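Report on the Visit to the Skikcombe Residential Center

Members of the Utness Housing Association visited the Skikcombe Residential Center on Sep 13, 2019, at the invitation of its management. The purpose of the visit was to study how the Center handles laundry and daily tidying in its shared apartments, with a view to revising the association's own household guidelines before the new building on Kohlhase Street opens in April.

The party was received in the front hall by Yareli Figueroa, who has directed household services at Skikcombe since the east wing was finished. After coffee and a short welcome, she gave an account of the Center and its routines. The building has 124 apartments on four floors, most of them shared by two or three residents. Each apartment has a small kitchen, a living room, and separate bedrooms. Washing machines are not installed in the apartments. All laundry goes to a central room on the ground floor, where residents may either do their own washing or leave it with the staff on the assigned day for their floor.

The central laundry was the first stop on the tour. It is a long room with a tiled floor and high windows on the courtyard side. Washers stand along one wall and dryers along the other, with folding tables down the middle. The machines were supplied by Haltex under a service contract that also covers repairs. Ms. Figueroa reported that the staff handled 2,384 baskets in the last full year, against a planned figure of 2,000, and that the difference was met by opening the room on Saturday mornings. Several members asked about waiting times. The Center keeps a booking sheet by the door, and a resident who misses a slot by more than fifteen minutes gives it up to the next name.

Particular attention was paid to the question of baskets. In earlier years residents brought their clothes down in bags, which tore, were mixed up on the tables, and could not be stacked. The Center now provides each apartment with plastic baskets that stay with the household. Management prefers a light basket with openings in the sides, so that damp towels can air if they have to wait overnight, and with handles that can be held comfortably on the stairs. Color is left open, and the apartments we entered did not all have the same kind.

From the laundry the party went up to the second floor, where a furnished apartment had been made available for viewing. The living rooms at Skikcombe are modest in size, and the furniture has been chosen with cleaning in mind. Upholstery is kept to plain, quiet colors, and some of the lighter pieces stand on casters so that one person can move them to clean the floor beneath.

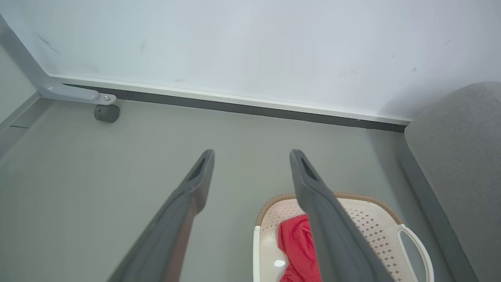 Tidying in the shared rooms follows a simple rule. Anything left on a seat or on the floor at the end of the day goes into the household basket, whether it is clean or not, and its owner sorts it out the next morning. Ms. Figueroa explained that the rule was proposed by residents on the third floor and was adopted for the whole building after a trial period. It has reduced disputes over misplaced clothing, although socks remain a regular subject of complaint at house meetings. The party noted that the rule depends on the basket having a fixed place in the living room, and that this place must not block the way to the bedrooms.

Floors are swept daily by the residents and washed weekly by staff. The management has found that hard, smooth flooring is easier to keep up than the carpet used in the older wing, where two apartments still await replacement. Walls are repainted when a tenancy ends. Marks left by furniture are cleaned in the meantime if they can be, and residents are not charged for ordinary wear.

The visit closed with a discussion in the meeting room. Our members raised the matter of noise from the dryers, which can be heard in the ground floor apartments late in the evening. The Center has moved its closing time to nine o'clock and is considering new door seals. A further question concerned residents who cannot carry a full basket. Staff collect from the door on request, and the service is free of charge, but it must be arranged by noon on the previous day. Ms. Figueroa advised that any building planning a similar service should allow for a wide elevator and a place to set baskets down on each landing.

The association has asked for a copy of the booking sheet and of the house rules, both of which will be available to members at the Utness office. The Kohlhase Street working group will take up the choice of flooring, the size of the laundry room, and the supply of baskets at its next meeting. Members who wish to submit remarks should do so in writing.

The association thanks Ms. Figueroa and the staff and residents of the Skikcombe Residential Center for their time and hospitality. A return visit to Utness has been offered and accepted, with the date to be set after the new building opens.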